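# Residence permit by post or in person at Wirnach?

**tarn_lodger**
My short-stay visa for Ernitz runs out in January and I need to convert it to a residence permit. The form says applications go to the district office in Wirnach "by post or at the counter". Has anyone done it by post recently? The fee is 244 either way.

**Harnby26**
Counter. By post you get no receipt until the file is opened, and without the receipt you can't show that you applied before expiry. My postal application sat for 26 days. 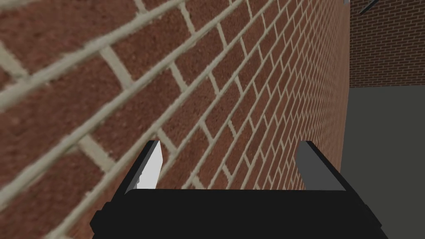 *Red brick, running bond, steep angle.*

**egough**
I disagree with the above. The date that counts is the postmark, provided it is sent recorded. It is in the notes to form 406, under "Time limits". I applied by post, the file was opened after my visa had lapsed, and the permit was issued with no gap in it.

**Harnby26**
The notes say the postmark counts for the office. They don't say it counts for the airline or for border staff. If tarn_lodger intends to travel while waiting, a postal slip is not enough.

**egough**
Agreed on travel. For anyone staying put, post is fine.

**tarn_lodger**
I do have one trip planned, so counter it is. Do I need the sworn translation of my birth certificate at that stage, or only at collection?

**m_rahimi**
At application. They refused mine without it and I had to book again. Other points:

- two photographs, not stapled
- tenancy agreement, every page signed by the landlord
- proof of insurance for the full period, not just the first month
- original passport plus a copy of the page with the entry stamp

The counter opens at 9 and the ticket machine is to the left of the door.

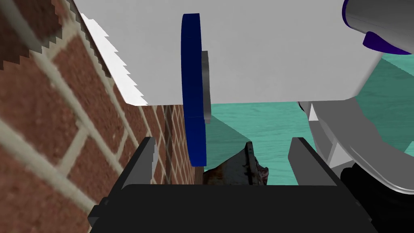 *White box from below, with the blue disc edge-on.*

**egough**
The signature on every page is new to me. Mine was signed on the last page only and was accepted.

**m_rahimi**
It depends on the clerk. Sign every page.

**tarn_lodger**
Thanks. Landlord is away until the end of the month, so I'll book for after that and post the outcome.

*Eluned Gough (egough) moved this thread to Permits and Extensions.*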